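Pluto bin-picking project
Progress report to the Saragih Fund, second reporting period
Prepared by Theano Christodoulou, project lead, Tikero

1. Summary

The main event of this period was the open day in June, which was a condition of the second payment. It went ahead as planned and on budget. Work on the picking program is on schedule, with one item carried over (see section 4).

2. Open day

The workshop was open from 10 in the morning until late afternoon. We had planned for 400 visitors across the day and our door count matched that closely enough that we did not have to turn anyone away. Most came from local manufacturers and the two high schools nearby. Staff from Cusetti, our partner on the sorting side, ran the sign-in desk and gave the safety talk to each group.

Each group watched a short talk and then a live run of the arm. We kept the runs unscripted. Visitors could choose which items went into the bin from a box of household odds and ends, and the arm was left to work out its own picks. This was slower than the rehearsed version we showed last year, but people stayed longer and asked better questions.

The items were picked to be awkward. Clear objects are hard for the cameras to find, and things like sunglasses give the gripper very little flat surface to close on. Small toys were the favourite with the school groups — the cow got a cheer every time it came up. The KUKA arm ran all day on the long-finger gripper, working in the open metal bin clamped at the side.

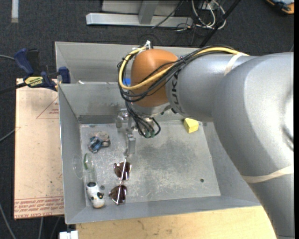 3. Results to date

Over the reporting period the arm made 2,364 pick attempts, including those on the open day. Of these, 1,907 ended with the item lifted clear of the bin and placed in the tray. We counted a dropped item as a failure even when it landed in the right place.

Solid blocks are now close to routine. Clear plastic and glass remain the weakest group, and most of the missed picks came from items lying hard against a wall, where the finger has no room to get behind them. A change to the approach angle has helped with this and we will test it properly next period.

4. Carried over

The written guide for small manufacturers is not finished. The draft covers set-up and safety but still needs the chapter on choosing a gripper. Cusetti has agreed to review it once that chapter is in.

Visitors also told us that the screen showing the camera view was too far from the barrier to read. We will move it closer before the next demonstration and use larger labels.

5. Spending

Open day costs came in under the amount set aside, mainly on catering and printing. We ask to move the balance to spare gripper fingers, which wear faster than we allowed for in the original budget. No other changes are requested.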